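Sorting mixed building blocks on the floor: bins or open mesh shelves?

Last updated December 31, 2022
Shares: 13 | Comments: 4

Carmela Barrios

I have a mixed lot of toy building blocks, 226 pieces going by the lists that came with the sets, and I want a permanent place to sort and store them. The area is an alcove at floor level with walls on three sides. The opening is toward the room. Blocks get dumped in the middle, used, and are supposed to go back into storage at the end.

I own a small mesh rack from Gremalen that fits against the back wall. I also have a few plastic bins without lids, and I can buy more of the same size. The rack shelves are 23 cm deep. The blocks vary a lot in size, from small single pieces to long ones.

What I have tried so far:

One large bin for everything. Cleanup was fast, finding a piece was slow. The small ones end up at the bottom and the whole bin gets tipped out to reach them.

Loose blocks directly on the rack. The small ones fell through the mesh or tilted in it, and the long ones slid out the front when the rack was bumped.

Sorting by color into separate bins. It looked tidy for a week. Nearly everything we build calls for a shape first, so we were searching every bin for the same part.

Is it better to keep the rack and put containers on it, or drop the rack and line up bins on the floor? Second, is there a sensible rule for how to split the pieces that a six-year-old will follow? I would also like to know whether the floor surface matters. At present it is short carpet, and the blocks don't stand straight on it.

Shares: 2 | Comments: 1

Costel Preda

Get rid of the rack. Bins on the floor are fine. We use Hodine ones and they hold up. Sort by size, big and small, done. Any more categories than that and a kid will ignore them.

For carpet, put a board down.

Comments: 0

Shih-chieh Wei

I would separate this into three problems, because the bin question depends on the other two.

Categories. Sort by shape and not by color, as you have found. With your quantity I would use no more than four groups: long pieces, square or cube-like pieces, small single pieces, and anything with a special function such as wheels, arches or roof parts. The last group is usually the smallest and the one most searched for, so it goes in the shallowest container. If a group turns out to have very few pieces, merge it with its neighbor. A nearly empty bin becomes a trash can for hair clips and batteries.

Do not label with words only. Tape one actual piece, or a drawing of one, to the front of each bin. A drawing lasts longer, as the taped piece will be needed sooner or later.

Container depth. The usual mistake is too deep. A piece should be visible or reachable with one movement of the hand through the pile. For small pieces I fill to the depth of two fingers and no more. Long pieces tolerate a deeper bin if they all lie in the same direction. Measure the bins you have, fill one with the small group and see whether you can find a given part without lifting anything out. If you can't, that bin should take the large pieces.

Surface. You want something flat, hard enough that a tower stands, and light in color with little pattern. Dark or strongly patterned rugs hide small parts, and this costs more time at cleanup than any bin arrangement will save. A vinyl offcut works. So does a thin board, but sand or tape the edges, and make sure it can't slide on the carpet. Costel's suggestion is correct as far as it goes.

As for the rack, mesh is acceptable for containers and finished models. It is not acceptable for loose pieces, for the reasons you listed. If your bins are longer than 23 cm they will stick out in front of the shelf and somebody will catch one with a sleeve. Turn them sideways or leave them on the floor.

One caution on capacity. A collection of 200 pieces grows. Leave one shelf free.

Shares: 5 | Comments: 2

Carmela Barrios, replying to Shih-chieh Wei: The bins are longer than the shelf is deep. Turned sideways only one fits per shelf, and it blocks the view of the one below.

Shih-chieh Wei, replying to Carmela Barrios: Then floor. Keep the rack for built models.

Su-chen Hung

Agree with most of the above. I set up the play corner at a small after-school room and changed the arrangement several times, so I will add what concerns position, which the other replies leave out.

Put the bins along the back wall and not along the sides. With three walls and one opening, everyone works from the opening, and the back wall is the only edge that can be reached equally from left and right. Side bins get used by the person nearest to them and by no one else. Leave no gap between the bins and the wall. Blocks go into any gap and stay there until you move furniture.

Rack in one back corner, bins starting directly beside it. If the rack is in the middle it splits the row, and you lose floor on both sides. Check that it can't tip. Ours is tied to a wall fixing with a short strap at the top shelf.

Color of the bins: any, but don't give every bin a different one if you are sorting by shape. Children read a red bin as the bin for red blocks. I got better results after repeating a color.

Pens and drawing tools need a container of their own, narrow and upright, away from the block bins. Otherwise they lie among the long pieces.

Cleanup order matters more than I expected. Small pieces first, while there is still clear floor to see them on, then the long ones. The other way around, people stop once the large pieces are gone and the floor looks finished.

For an alcove with three sides, the working area should stay in the center and storage should stay at the edge, and every item you add has to be judged against that. A layout on these lines has the black mesh rack at the left of the back wall with its shelves free, then the row of bins in yellow, red and yellow, and a red cup of pens, pencils and brushes in the far right corner. The blocks lie scattered over the middle on a pale floor, where small parts are easier to find than on a dark rug. A long white mesh basket on the left wall takes up no floor, and I would use one like it for flat things such as building instructions or paper, never for small blocks.

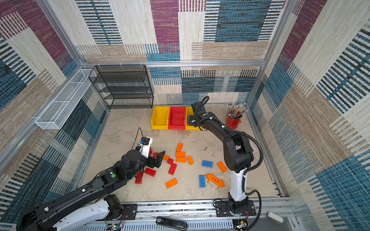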